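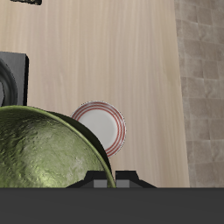 Landry Tabletop Arm Kit, Classroom Edition

Stock no. 1290
Supplied by Etoncombe School Technology
For ages 13 and up, clubs and semester classes

The Landry Classroom Edition is a tabletop arm, a two-finger gripper and a simulator license sold together for schools. Students write and test their programs in the simulator first, then run the same files on the arm. One kit serves a group of up to five students at the bench. The simulator can be installed on every computer in the room under the same license.

The kit is used for the Ploltley Table Challenge, the student competition that runs each year from October to March. It can also be used without entering. The lesson files cover a full semester and do not mention the competition until the last unit.

What is in the box

Landry arm with mounting clamp
Two-finger gripper with flat pads, fitted
Spare pair of pads
Wrist camera and cable
Power supply and emergency stop button
Ekar simulator license, one school, three years
Printed setup guide and two hex keys
Foam-lined storage case

A computer is not included. Bowls, plates and other practice objects are not included either. Most schools bring them from home or buy them secondhand.

The simulator

Ekar is the part of the kit students spend the most time with. It opens to a tabletop with objects on it, seen from the wrist camera, with the gripper fingers at the bottom of the view. The starter set, called Kitchen Table, has a green bowl and a white plate with red stripes around the rim. In the opening view the bowl is close to the gripper and covers part of the plate, so students have to decide early on what to do about an object they can only partly see.

Programs can be written in blocks or in Python. A student can switch from blocks to Python at any point and keep the work done so far. Switching back is possible only if the Python file has not been edited.

Each run can be saved and played back at quarter speed. Saved runs include the camera view, the joint positions and the commands sent, and they are the usual thing to hand in for grading. A run file is small enough to email.

Teachers can lock the objects in place so that every group starts from the same layout, or let Ekar shuffle them before each run. We suggest leaving them locked for the first few weeks – beginners find it hard to fix a program when the table keeps changing.

Lesson units

Unit 1. Moving the arm by hand controls. Naming the joints. Safe stopping.
Unit 2. Moving to a saved position. Speed and acceleration.
Unit 3. Opening and closing the gripper. Picking up a block.
Unit 4. Round objects. Where to hold a bowl, and why a plate is harder.
Unit 5. Using the wrist camera. Finding an object by color and by outline.
Unit 6. Objects that overlap. Choosing which one to move first.
Unit 7. From simulator to real arm. Measuring the difference.
Unit 8. Group project, or preparation for the Ploltley Table Challenge.

Units 1 through 6 can be taught entirely in Ekar. Schools that share one kit between several classes usually do this and book the arm for Unit 7. Each unit has a teacher sheet, a student sheet and a set of starter files. Answers are in a separate download that needs the teacher login.

About the Table Challenge

Teams of three to five students are given a table layout and a list of moves to complete. The first round is held in Ekar and teams upload their saved runs. The second round uses the real arm and is held at the school, with video sent in. Teams score for each move completed and lose points for dropped objects and for contact with anything that is not on the list. The most a team can score in a round is 300 points.

Each team also keeps an engineering notebook. It may be on paper or in a shared file, but it has to show failed attempts as well as the final program. The notebook is judged separately.

Entry is free for schools with a current Ekar license. The rules, score sheet and practice layouts are in the license download.

Specifications

Reach: 110 percent of the earlier Landry arm, same base
Joints: six, plus gripper
Gripper: two-finger, parallel, removable pads
Mounting: clamp for table edges, or four bolts
Object weight limit: 300 grams
Connection: USB or school network
Power: 110 volt wall outlet
Operating systems: Windows, macOS and Linux

Before you order

The arm needs a sturdy table that does not rock. Folding tables move when the arm stops quickly, and the position errors show up in the results. The clamp marks soft wood, so put a thin board under it if the table matters to you.

Ekar runs on ordinary school laptops with the graphics setting on low. It does not run on tablets. On Chromebooks it runs in the browser, with playback but without the Python editor.

School networks often block the license server on first use. Ask your IT office to allow it before the first class. An offline license file is available on request and lasts one semester.

Common questions from schools

Can we buy Ekar without the arm?
Yes. Order stock no. 3742, simulator license only. It includes all the lesson files and allows entry to the first round of the Table Challenge. If you add an arm later, the license carries over.

Can students add their own objects to the simulator?
Yes. Ekar imports common 3D model files. Weight and surface grip have to be filled in by the student, and wrong values are the usual reason a bowl slides away in one run and sticks to the fingers in the next.

How long do the gripper pads last?
With daily class use, plan on one set per school year. Replacement pads are sold in packs of four.

Does the arm have to be supervised?
Yes. An adult should be in the room whenever the arm has power, and the stop button should be within reach of the person running the program.

Ordering

We accept school purchase orders and cards. Kits ship from Etoncombe within ten school days. Orders for the fall semester should reach us by the end of June. The kit carries a two-year warranty on the arm and one year on the gripper – pads and cables are not covered.

Related items

Replacement pads, pack of four
Bolt-down base plate
Second storage case
Ekar license renewal, one year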